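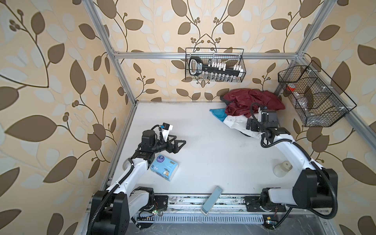 Visit report: Semwal lab open day, Fisesham

The Semwal lab opens to visitors twice a year, once in summer and once in November. I went to the summer one, on Sun 16 July, mainly to hear how the group trains its two-arm stations to handle clothes. I run a small sorting line for secondhand textiles, and most of what I read on the subject is either sales material or too mathematical for me.

Getting there

The lab is on the second floor of the old Gandska building, a ten-minute walk from the train station. The sign on the street still says Gandska, so look for the side entrance by the bike racks. Visitors sign in, get a sticker and wait in the kitchen until there are enough people for a tour. My tour left late and ran long. The coffee was fine.

What the group is working on

Our guide was Nerea Villalobos, who leads the cloth project. She spent most of the talk on one result. The group had been collecting demonstrations in the usual way, with a person steering the arms through a complete task from a tidy start to a tidy finish. A policy trained on that data did well when a garment was laid out flat and badly when it was in a heap. Once a grasp slipped, the arm had little to go on, as the people giving demonstrations rarely slipped.

The change they made is simple to describe. Operators now begin a good share of the demonstrations from a bad position: a garment pushed up against the wall, a sleeve folded under, a gripper that has closed on nothing. They record only the way out of that position, and then stop. The group calls these recovery clips. Most are short, and an operator can record many of them in a shift.

The full set has 2,034 demonstrations, whole tasks and recovery clips together. Villalobos said that replacing part of the older data with clips helped more than adding further whole tasks did. For the comparison they trained 3 policies on different mixes and ran each one 50 times on the same garments. The policy with no recovery clips came last. The one trained on clips alone was good at getting hold of cloth but often had no idea when to stop, and would pick up a shirt it had already laid down. The mixed one did best, and that is the version they are continuing with.

Somebody asked for the success rates. She put a chart up on the wall screen but asked us not to copy the numbers until the paper is out, so I have left them off.

At the station

Both arms are mounted on a rail along the front of a white table, one at each end, and each has a small camera at the wrist. There is more on the table than clothing. A tissue packet and a little bottle share the space with the garments, and Villalobos said the policy should learn to work on a surface that has other things on it. The wallpaper behind the table, big brown and gray leaves on beige, is part of the same idea. They change it between rounds of data collection so that the policy doesn't tie itself to one background.

I had expected the view from above to matter most. According to her, the wrist view does more of the work in the last few inches, where the network has to tell an edge of cloth from a crease in the middle of it. On white fabric over a white board that is hard even for a person. The clues are a ridge, a seam, a button – and very little color to help.
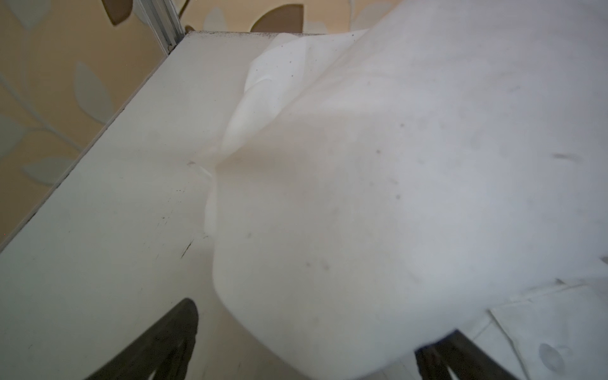 Questions from the group

A woman from Lestetti, a laundry equipment firm, asked about speed. The answer was that it is slow, much slower than hand sorting, and that speed is not what this study measures.

I asked about damp clothes. They have not tried any. Everything in the data set is dry, and wet cloth sticks to itself in ways she would want to record separately. For my own line that rules it out for now.

Another visitor wanted to know how operators decide what counts as a bad position. At first they chose for themselves, and everyone chose the same few. Now they work from failures saved during test runs and rebuild those on the table by hand before recording. It takes longer to set up, but the clips cover cases people would not have thought of.

Practical notes

The tour is free and there is no need to book. The elevator is at the back of the building, past the mail room. Photos are allowed at the stations but not of the wall screen. Allow nearly 2 hours if you want to stay for questions. The November date will be posted on the door and on the lab's events page.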